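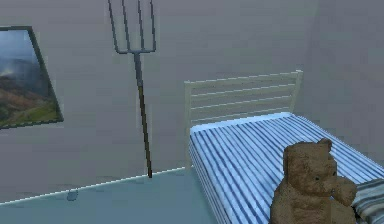 Bedroom wall with a framed hillside landscape

Prikura Comic Weekend: Costume and Prop Safety Check
Hall 2, villains' parade and stage show
Checked Aug 21, 2023. Sheet no. 2963

Horned headdresses, tips padded: OK
Comment: Lovely work from everybody this year! One pair was wider than the stage door, so please come in sideways, dear, and let the helper go first.

Hammers, swords and staffs, foam or light plastic only: OK with note
Comment: We looked over 68 props and sent 5 back for tape on the edges (all of them came back fixed, and very nicely too).

Capes clear of the floor: NOT YET
Comment: The long green ones still drag on the steps. Pin them up to the ankle before the parade, same as we asked in July.

Fog machine, cable taped down: OK
Comment: Short bursts, please, the front row was coughing at rehearsal.

Stage exits clear: OK
Comment: The Bravo banner has been moved off the left exit. Thank you!

Throne from the Ira booth, steady under weight: OK
Comment: Sat on it myself, and stayed a while.

Recheck: capes only, before doors open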